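Bottles, drawers and a narrow kitchen: Dagný Mogensen on storing drinks

Published Sep 10, 2025

Dagný Mogensen plans small kitchens for Ragnarsson, a fitting firm in Ditcombe. Most of her work concerns staff rooms and rented flats, where a fridge and a table share one short stretch of floor. We asked her about the part of the job that gets the least attention, the storing of bottled drinks.

Her first point is about the drawer. "People treat the bottom drawer of a fridge as a vegetable drawer and nothing else," she says. "A plastic bottle lies in it perfectly well, provided the cap is sound. You pull the drawer out, you see what you have, you close it again."

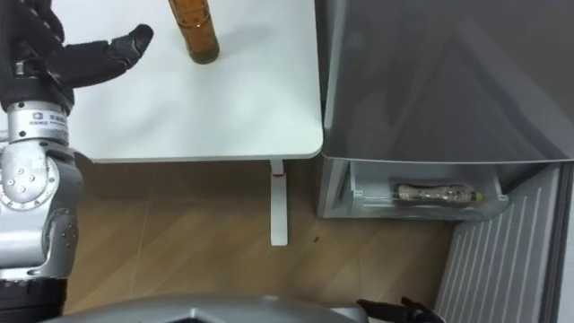

Glass she prefers to keep upright. "A glass bottle on its side rolls when the drawer moves, and it knocks against whatever is next to it. I stand glass on a shelf or on the table. Plastic can lie down."

The table matters more than clients expect. Mogensen specifies a plain white top with rounded corners wherever it stands next to a fridge. A square corner at hip height is a nuisance in a narrow passage, she says, and a pale surface shows a spill of tea at once. She also asks for legs that leave the floor clear enough to mop.

The distance between table and fridge is worked out with the drawer fully extended. "The door is the easy part. Everyone measures the door. Then they fit the table and find the drawer stops against a leg. I have moved two tables this year for that fault alone."

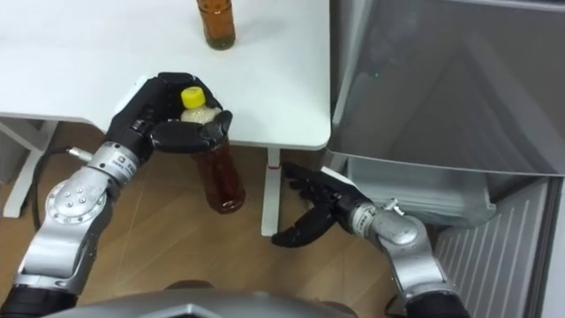
On bottled tea she is specific. A bottle with a screw cap should be held by the upper part of the body when it is moved, and put down before the cap is turned. "If it has been shaken there is foam under the cap. Leave it standing until the foam drops. It takes patience and no equipment."

Her budget for a staff room in the Grollov building was 3,000 pounds, covering the table, the fridge and the floor. Wood-look planks were chosen over tile. The work was finished in March, and the layout has been altered once, to shift the table 7 centimetres away from the fridge.

Asked what she would change now, Mogensen mentions the lighting. "The drawer is low and the table throws a shadow over it. I would put a lamp on that side."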